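Zulcombe Toy Library
Minutes of the Play Kitchen Group
Held 12/08/2019 in the Olvera Room

Present: Uriel Aguirre (chair), Emiliano Gallegos (minutes), three members from the front desk, two parents from the toddler mornings
Apologies: none received

1. Minutes of the last meeting

Read and agreed, with one correction. The tea set that went back to the store in July was the blue one. The striped one is still out on loan and the family has asked to keep it a little longer, which we are very happy about!

2. Loans

Uriel had the numbers for the play kitchen shelf, and they are wonderful. We have had 203 loans so far this year, well ahead of anything we hoped for when we moved the shelf next to the door. The pretend food goes out the most, and it goes out again almost as soon as it is back. Fruit is way ahead of vegetables. One of the parents said her son sleeps with the lemon.

The front desk would like the loan cards to have a bigger space for notes. People keep writing lovely things on them (a whole menu, in one case, with prices) and there is no room left for the return date. Agreed. Emiliano will redo the card.

3. Zular box

This took up most of the meeting, and nobody minded.

The Zular box is our new kitchen set for the older toddlers, put together from pieces we had plus things we bought. The idea is a set that feels like one kitchen when it comes out of the box. Colors were discussed at length. The soft greens were a big hit around the table, with gray for plates so the red and orange food really pops. Emiliano made the case for having ketchup in every box. His argument was that ketchup is what gets a child to start serving other people, and both parents backed him up on this with stories that went on for a while. Ketchup is in.

Strawberries and orange: yes, everyone. Banana: put off until we find one that doesn't look like a pickle.

Cups: the front desk asked if plain dark ones would be too grown-up. General feeling was that children like grown-up cups. We keep them.

Bowls: a good talk about whether a big oval bowl is worth the space it takes. Uriel thinks it is the best thing in the whole box, as it turns into a boat, a hat and a cradle in one morning. One of the parents pointed out that a bowl or strainer big enough for small hands to reach into from above is much easier to use than a deep pot. Agreed to keep the big one and take out the second pot to make room.

Pan: agreed to have a frying pan with a handle long enough for two hands. Someone asked about a lid for it. Left open.

The packing order was tried at the last toddler morning and it needs work. Plates on the bottom is fine. Food should go in a bag, since it rolls into every corner of the box and the strawberries hide under the flap. We also talked about a picture sheet inside the lid so families can see what goes back in. Huge support for this. Uriel would like drawings and Emiliano would like photos, and we did not settle it. Both will bring a sample.

4. Spending

$751 is left in the kitchen budget. Agreed:

- cloth bags for the food, up to $37
- new lids for the two cracked storage boxes
- more gray plates, if the same kind can be found

The larger purchase of a Skutero play stove was brought up again. It is a beautiful thing, and everybody who has seen it wants it, but it does not fit on the shelf and it does not fit in most people's cars. One of the parents offered to measure it against the old puppet theater space. If it fits there, we could keep it for use in the room and never lend it out. Back on the list for next time.

5. Washing

We had a question from a new family about how the food gets cleaned between loans. The answer is warm soapy water, a rinse, and a night on the rack, and it has been the same for years. It was felt that this should be written somewhere people can see it. The front desk will put a card on the shelf.

Please, everyone, take the food apart before washing if it is the kind that comes apart. The halves that close with fabric tabs need to dry open. We found a very sad pear.

6. Table layout

Some really good ideas here! At the toddler mornings we have been tipping the whole box out, and the children go straight for the nearest thing and stay with that. Emiliano has been trying it with the pieces set out on a table, a plate in one spot and the bowls close by, with the food spread around so there is a reason to reach and gather. He says the difference is huge. They start by putting fruit in the bowl and within minutes there is a lunch going on.

Points from the talk that followed:

A white or plain table is best. The patterned cloth we used over the summer swallowed the small pieces.

Put something on the plate before the children come in. An empty plate gets ignored, but a plate with one thing on it gets finished by someone.

Leave the fruit off the plate at first.

The tall parent (her words) asked for a low stool for adults. Uriel has one at home and will bring it.

We agreed to use a laid-out table for the next four toddler mornings and to change where the bowl goes each time to see if it matters. The front desk will keep a page of notes. Anyone who is there is welcome to write on it, and please do, even if it is only one line.

7. Any other business

The door to the Olvera Room sticks. Push at the top.

A box of wooden eggs has been given to us by a family who are moving away. They are gorgeous, heavy and smooth, and they make a great sound in a pan. Thank-you card went around the table and was signed.

One parent asked if the group could have a snack at meetings, considering how much of the evening is spent talking about food. Agreed with great cheer. Uriel will bring something next time.

8. To do

Emiliano: new loan card, photo sample for the lid, food bags
Uriel: drawing sample for the lid, low stool, snack
Front desk: washing card for the shelf, page of notes for toddler mornings, look for gray plates
Parents: measure the puppet theater space

Next meeting to be set once the toddler mornings are done. Meeting closed a little late, with the eggs still being passed around.

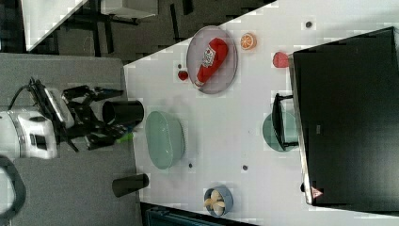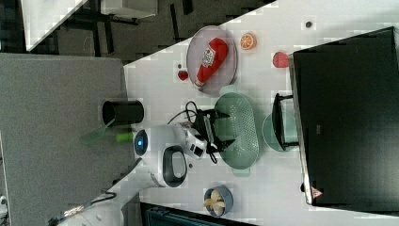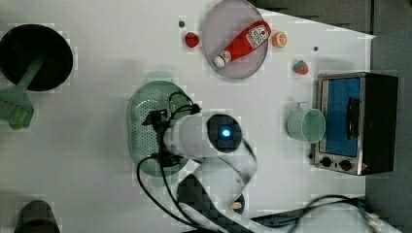 All three: the white table, with the ketchup on the round plate, the orange to the right of it and the big green oval piece nearby.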